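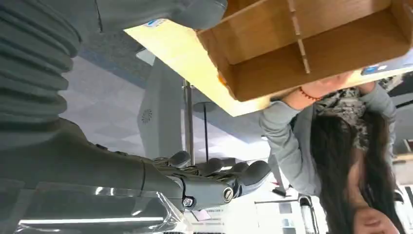

6. Tray handover with a visitor

This section covers the handover demonstration as run on open days at Kerkwood. Read section 5 (start-up and arm checks) first. The demonstration needs two staff: an operator at the console and a host who stands with the visitors. On the April open day these were Piret Ramanauskas (console) and Margus Paulauskas (host).

6.1 Before visitors come in

1. Put the console in Demo mode. The speed limit shows as 15 per cent. Do not raise it.

2. Check the divided tray. The compartment walls should sit fully down in their notches. If a wall lifts when you pull it lightly, use the spare tray.

3. Leave the tray empty for the first three runs of the day. After that it may carry Flakeo sample packs, up to 242 g in all.

4. Load the program named Drirlow. The older program, Bite, closes the fingers too early for a thin-walled tray and is kept only for the block-stacking display.

5. Press and release both stop buttons. The console must report each one separately.

CAUTION: If either stop button does not report, do not run the demonstration. Tell Ambros Ammann and put up the "Display only" card.

6.2 Handing over the tray

1. Ask the visitor to push up long sleeves if they are loose, and to tuck in scarves and tie back long hair. Bracelets may stay on if they are close to the wrist. Lanyards must come off.

2. Show the visitor where to hold the tray: one hand under the base, the other on the rim, both on the side away from the robot.

3. The host says "ready" and the operator presses Approach. The arm stops 100 mm short of the tray.

4. When the visitor is steady, press Contact. The arm moves in until it touches the rim.

5. Wait for the green light on the console, then ask the visitor to ease their grip without letting go.

6. Press Take. The visitor lets go when the host says so.

7. To give the tray back, press Return and repeat steps 2 to 6 in reverse order.

NOTE: Some visitors pull the tray towards themselves when the arm touches it. The arm will stop and the light turns amber. Press Clear, let the arm move back and start again from step 3.

CAUTION: Keep the visitor's fingers out of the compartments while the arm is moving. The visitor must not reach between the robot's fingers at any time.

6.3 Between groups

Wipe the rim and the robot's fingertips with a dry cloth. Do not use spray on the bellows. Look along the ribs for splits and write down any you find, even small ones.

The run counter is on the second console page. At 100 runs, park the arm and check the wrist fixings as described in section 9. Raimonds Sproģis holds the key to the tool drawer.

6.4 Closing down

1. Press Park and wait until the arm is still.

2. Switch off at the console, then at the wall.

3. Enter the number of runs and any amber stops in the log.

Section last revised 2026-01-04, N. Sproģis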